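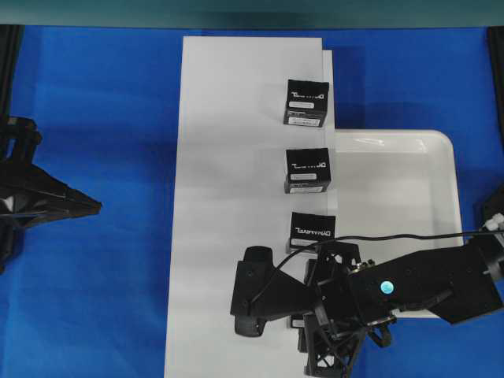 Ticket 1356 – Packing bench, small parts
Subject: Small boxes shifting out of line on white paper sheet
Reported by: Itmont site, outbound section
Assigned to: Aniela Czerwiński, Fevaslow Facilities Support
Status: Closed, with one item carried forward

Description of issue
The outbound section reports that small black Dynamixel boxes set out in a column on the white paper sheet do not hold their position while orders are being made up. The sheet lies directly on the blue cloth and moves when a box is drawn across it. Labels are then no longer in line for checking, and the shipment record must be compared a second time. The section asks whether the cloth may be removed.

Entry 1, 8:10 a.m.
Request received and acknowledged. The section was advised that the cloth is to remain in place until the cause has been established. It was supplied under the Tuncer bench standard to protect the surface, and its removal requires separate approval.

Entry 2, 9:40 a.m.
Bench inspected. The cloth was found to be flat and secured at all corners. The paper was not secured at any point. A second sheet had been placed partly over the first, leaving a raised edge near the upper right corner. Boxes positioned across this edge rocked when touched. The section confirmed that sheets are sometimes added during a shift without the earlier sheet being taken up.

Entry 3, 10:25 a.m.
Both sheets removed. One new sheet laid lengthwise and fixed with low-tack tape at the top and bottom. A test column of 8 boxes was set out near the right edge of the paper and each box was lifted and replaced 3 times. No movement of the sheet was observed.

Entry 4, 11:15 a.m.
The section asked whether the shallow white tray could be moved to the left side of the bench. This is not recommended. The tray should stay to the right of the paper, on the cloth, and should not rest on the sheet – a tray placed on the paper will pull it when lifted.

Entry 5, 2:30 p.m.
Section lead reports 56 boxes processed since the change, with no repeat of the fault. Request to remove the cloth withdrawn.

Resolution
Use one sheet only. Take up the used sheet before laying a new one. Tape at top and bottom. Set boxes down with the label strip facing the packer.

Carried forward
The current tape leaves a slight residue on the cloth. Fotier has been asked to quote for 13 rolls of a lighter grade – reply expected in June.

Fevaslow Facilities Support | Contact the support desk | All rights reserved | Back to top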